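Week 4 handout: Buying an arm, and what the brochure leaves out

Right, so last time we did grippers, and I promised we'd look at a real product. I've picked the Gralton Pour kit, sold by Skerkia, mostly because I've spent more of October with it than I'd like to admit. It's a software package plus a set of taught motions that you load onto an arm you already own. You don't get the arm! Clifford Marchand asked me that twice last year, so I'm putting it in writing.

1. What you pay for

The basic licence is 1262 euros a year. The full one is 2962 and adds the grasp editor, which I think you need (more on that below). Both come with 200 stored motions, and plenty of those are small variations on each other, so don't let the number dazzle you.

2. The pouring task

I like pouring as a test. The arm has to hold the pitcher firmly, tip it over the glass and keep the lid end pointing the right way, all with two fingers that were never shaped for a pitcher. When you read the kit's manual, look for the tilt limit and write it down — you'll want it for the exercise. 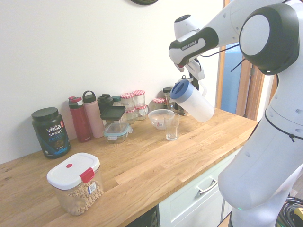

3. Reaching on a busy counter

Plenty of demos use a bare table with one cup on it. A kitchen counter has jars, bottles, a kettle, cereal in a tub, and the arm has to come down between them. Clear plastic and clear glass are a headache as well, as depth cameras often see straight through them. Noémi Dobos wrote a nice short report on this for the Wuddale group and I've put it in the course folder.

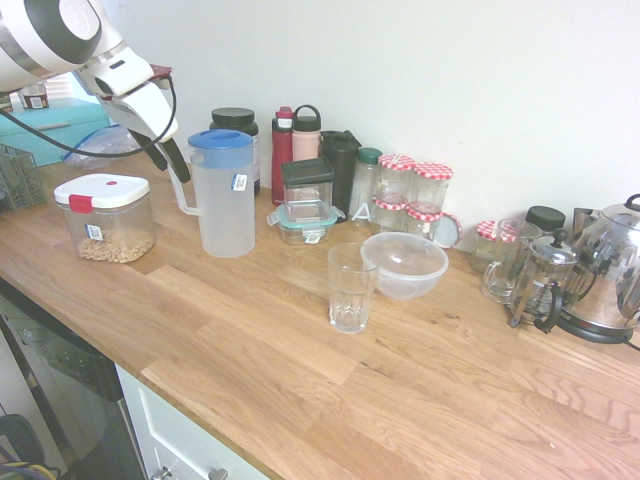 The kit asks you to mark "keep out" boxes before each run. It's dull work and I'd rather it did it for me, but the boxes are easy to drag about and they save with the project. My real grumble is the grasp editor being locked away in the dearer licence. Without it you can't move the fingers up or down a handle, and you're stuck with whatever Skerkia thought best.

4. Before the next session

Work in groups of 2. Write one page saying which licence you'd buy for a small care home kitchen, and why. Mercy Lema has the login details, and Gonzalo Moya is in the lab until four if the manual won't open.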